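Home Forums Laundry & Closet Members Log in
Search this forum Advanced search Go

Thread: Folding knits with a neck tie, flat or stacked with denim?

hirier_shelf
Sorting a full wardrobe onto shelves 11 inches deep. The denim is solved: fold in half lengthwise, tuck the crotch point in, fold in thirds. The stack stays square and stands by itself. The problem is a striped cardigan with a drawstring tie at the neck and small buttons down the front. Folded by the usual method (sleeves back, sides in, halve twice) the knot ends up in the middle of the packet and leaves a lump. Everything placed above it leans. The cardigan is spread on the bed now with the jeans already stacked behind it. 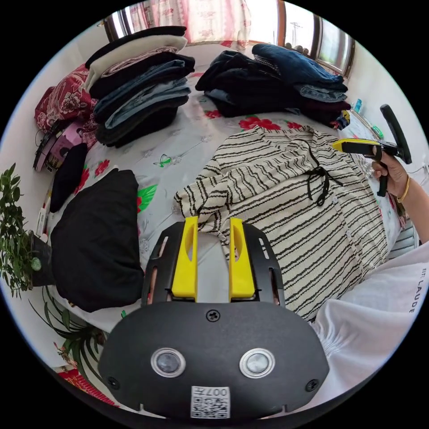 Atif Baloch
Leave the tie knotted but lay the ends down the placket before the first fold. Then fold from the hem up and stop short of the neckline. The knot stays outside the packet and there is no lump. Button every second button, otherwise the fronts shift.

marwat55
Disagree on the buttons. Either all or none. With alternate buttons the placket gaps and sets a wave into the knit after a few weeks. I would also untie the knot. A drawstring stored under tension takes a permanent kink.

Atif Baloch
It isn't under tension if the neck is lying flat. I have stored two of these since October with the knot in and there is no kink.

visik_k
The fold is secondary. Knits should not be in the same column as denim at all. Denim on top compresses the knit, knit on top slides. Give the knits a separate column, max 5 high, heaviest at the bottom.

hirier_shelf
Column height is limited to 10 inches by the shelf above, so 5 is possible for thin knits only. I tried both versions tonight. Procedure for each: garment face up, sleeves pulled out straight to the sides, wrinkles pushed from the center toward the hem, tie ends laid down the front. Pulling the sleeves out first matters more than I expected. If one is bunched at the armhole the packet comes out wedge-shaped regardless of what you do with the knot.

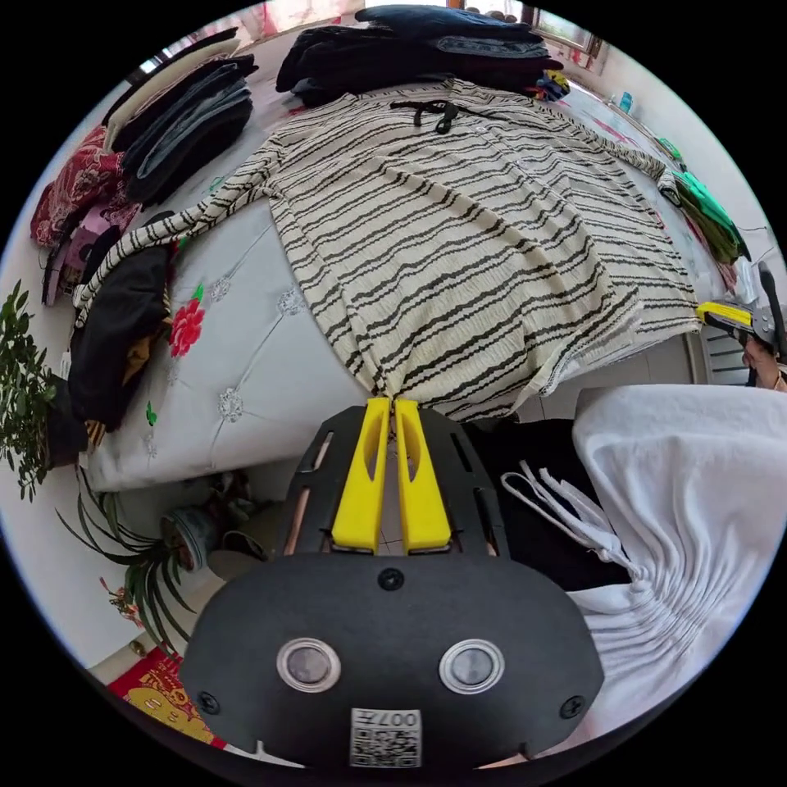

Measured after 15 minutes under a board. Standard fold with the knot inside: visible ridge, packet rocks when pressed at a corner. Hem-up fold with the knot outside: even thickness, slightly longer packet, still fits the shelf depth. All buttons closed in both cases, so I can't comment on alternate buttons.

marwat55
What did you do with the sleeves after they were straight? Crossed at the back or folded parallel?

hirier_shelf
Parallel, one on each side of the center line. Crossed gives double thickness at the top third.

visik_k
Parallel is correct. I use an Andero folding board for this, the narrow one. It gives the same width each time. For a single cardigan it is not worth buying.

Atif Baloch
A piece of stiff cardboard does the same job. Cut it an inch narrower than the column.

marwat55
Cardboard bows after almost no use. Thin hardboard, sanded edges. Still recommend untying.

hirier_shelf
Going with knot outside, sleeves parallel, knits in their own column. Will cut a hardboard template for the rest. I'll check the tie for kinks when the seasons change and post the result in this thread.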